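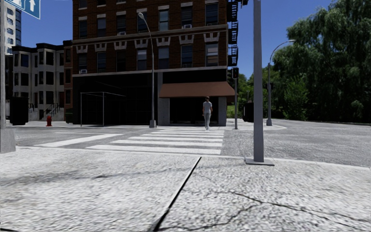 Slide 1: cracked sidewalk and crosswalk (rendering)

Title up, leave it there while people find seats. Don't start till the door closes.

OK, hi everybody, good morning, thanks for picking the walking talk over the parking talk next door. I know they have the better muffins.

So I want to talk about errands. Walking errands, the boring kind. Going to get stamps, dropping off a library book, picking up a prescription. I've been working on this with the Skaltau Streets project for a while now and I keep coming back to the same thing, which is that we plan for trips to work and trips to school and then we sort of shrug at everything else. And everything else is most of my life! I work from my kitchen three days a week. My big outing is the hardware store.

(Ask: who walked somewhere yesterday that wasn't work or the gym? Hands. Wait for the hands. Last time I rushed this.)

Great. Keep that trip in your head, I'll come back to it.

Next slide, the diary page.

We asked 300 households in Skaltau to keep a paper diary for one week in June. Paper, because we tried the app first and people forgot it was on their phone. The diary lived on the fridge. We gave out magnets (I still have a box of magnets, come see me after). Every time somebody left the house on foot they wrote down where they were headed, what they were carrying, and whether they'd do it again the same way.

That last question was kind of a throwaway. I added it at the end to fill the column. It ended up being the one I read first every time a new batch came in.

We got 847 trips we could use. A bunch more had coffee on them or said things like "out" and that's it. I have sympathy for "out."

Next slide, the carrying chart. Go slow here, the labels are small.

Carrying is the part I got wrong going in. I figured distance would run the show, you know, a quarter mile fine, half a mile less fine, and so on. And distance matters, sure. But look at what people wrote when they said they would not do it again. Cat litter. Watermelon. Two library bags and a toddler. One person walked home with a floor lamp and wrote a whole paragraph up the side of the page, and I'm going to read a bit of it because I love it: "Fine until the hill. Stopped at Szalai bakery to rest. Bought rolls. Now had lamp and rolls."

(Pause for laugh. If no laugh, keep moving.)

OK but think about that stop. Szalai has a low wall out front, just about knee height, and the wall shows up in 19 different diaries. Nobody on our team had it on a map. We had the benches on a map, the official ones, and most of those are in the park where you'd go if you already had time to sit. The wall is on the way home from the grocery store, and that's when your arms hurt.

So, places to put a bag down. That's suggestion one. I don't care if it's a bench. A ledge, a wide planter, a windowsill that isn't covered in those little metal spikes. Please stop approving the spikes.

Next slide, Gellix Street before and after. The after is a sketch, say that out loud, somebody always asks when it opened.

The second thing is ground. I come from the transit side and I spent years looking at maps where a sidewalk is one line and it's either there or it isn't. Then I pushed my aunt's wheelchair to the pharmacy and back one time and I've been unbearable about slabs ever since. A lip of half an inch is a big deal with small front wheels. It's a big deal with a shopping cart too, and a stroller, and a rolling suitcase at six in the morning when your neighbors are asleep.

In the diaries people hardly ever wrote "the sidewalk was bad." They wrote "took the other side." They wrote "went around by Javetti." Javetti is the dry cleaner, it's a block out of the way, and 56 of our trips went past it when the short way was Gellix Street. Same door at both ends! People had quietly worked out a detour and then stopped noticing it was one.

If you run a maintenance program, I'd love for you to steal this. Complaints tell you where somebody got mad enough to call. Detours tell you about the folks who didn't bother. You can get at it with a map, a marker and a table outside the grocery store. Ask people to draw the way they really go. It takes a minute each and they enjoy it, and they'll tell you about their knee.

(Check time. If past the half hour, skip the signals slide and go to the last one.)

Signals, quick. Same story with waiting. People walking with nothing in their hands will stand at a light and look at their phone. People carrying something heavy want to keep going, so they'll pick a route with fewer lights even if it's longer. We don't have enough trips to say how much longer. I'd like to run it again in winter and find out, and if anyone here has a town that's up for it, and a budget for magnets, talk to me.

Last slide, three asks. Read them off the slide, don't ad lib.

Somewhere to set things down between the store and the houses. Fix slabs on the routes people dodge, starting with the ones nearest a pharmacy. Put errands in your travel survey as their own line and quit lumping them under "other."

Now back to the trip you've been holding in your head. Turn to the person next to you and tell them what you were carrying and if you took the short way. Two minutes. I'll wave when it's time.

(Walk around during this. Take the handheld mic. Questions after, and repeat each one for the folks in back.)

If they ask about bikes: different diary, ask me in the hallway.
If they ask about cost: Gellix Street numbers are in the handout, page two. The bottom row is still a draft.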